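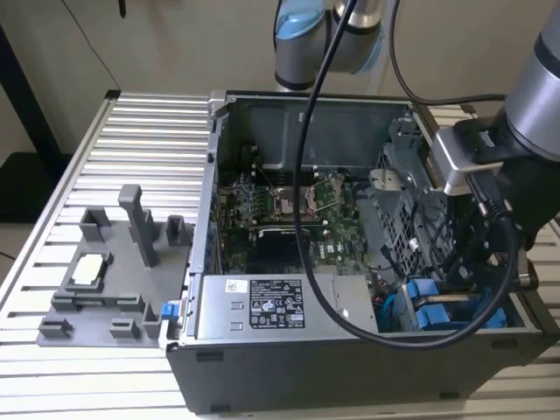
Felicja Śliwiński wrote in to ask whether the arm faults on the disassembly cell mean the whole line has to stop, and whether her shift should keep loading towers in the meantime. Several people on the Morkport floor have sent us versions of the same question, so the answers are collected on this page. Last updated 13/11/2018.

Does the whole line have to stop?
No. The hold applies to CPU and drive removal on the desktop cell only. Manual benches keep running. You can load a tower into the cell for inspection moves at reduced speed, but do not start a removal job.

What went wrong?
In October the right arm lost its position reference during an approach to a drive bay and kept moving down after it should have stopped. The gripper pressed on the drive carrier until the force limit tripped. The carrier's release tab broke and the chassis shifted on the table. There was one arm in motion at the time and no one inside the marked area.

Was anyone hurt?
No.

What caused it?
A cable. The black cable to the gripper hangs in a loop, and on some approaches the loop can catch on the edge of the case. When it pulled tight, the connector at the wrist lifted partway out. The controller read this as a short signal dropout and carried on with the last good value. It should have gone to a protective stop.

So is it a cable problem or a software problem?
Both. The cable started it and the software let it continue. Kultbridge, who supply the controller package, have sent a change that treats any dropout longer than 60 milliseconds as a stop. Our side is rerouting the cables and adding strain relief at the wrist.

How often did it happen?
We went back through the logs for 2,542 removal cycles. There were 92 dropouts. Most were too short to matter and fell while the arm was parked or moving away from the work. Only the October one ended in contact.

Which step has the least room?
Drive removal. The gripper has to come down close to the carrier with cables on one side and the case wall on the other. If the tower is sitting even slightly crooked, a finger can land on the wrong part.
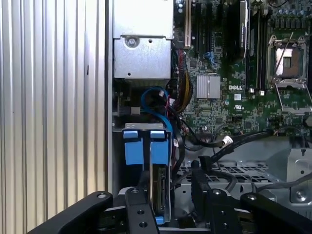 Wrist view: drive carrier with blue release tabs, gripper at bottom.

Can I push the cable out of the way while the arm is moving?
No. Press the stop, wait for the drives to power down, then move it. This includes slow inspection moves. A hand between the gripper and the case has nowhere to go if the arm drops.

The arm stopped by itself. Can I just reset it?
Not on your own. Write down the fault code and the step name, leave the gripper where it is, and call the cell lead. If you reset first, the controller overwrites the last position record and we can't tell what happened.

What about a CPU already in the tray on the fixture plate?
Leave it there until the cell lead has signed off the fault. After that it can be bagged and logged as usual.

Do the power supplies need anything different?
Same rule as before. The tower is unplugged before it reaches the cell and the supply stays closed. If a gripper has touched a power supply during a fault, tag the unit and set it aside. Don't send it on for reuse.

Is the Ploltadach cell affected?
It has the same arms and an older version of the controller package, so it's on hold too. They will get the cable change first and the software after ours has been tested.

When will removal jobs start again?
After 2,000 test cycles on scrap towers with no contact faults. If a contact fault comes up, the count goes back to zero. We're not giving a date.

Where do I report a near miss?
Use the Dai form on the floor terminal and pick "cell — unplanned motion" from the list. Near misses count even when nothing was touched. If the terminal is down, the paper forms are in the rack by the first aid box.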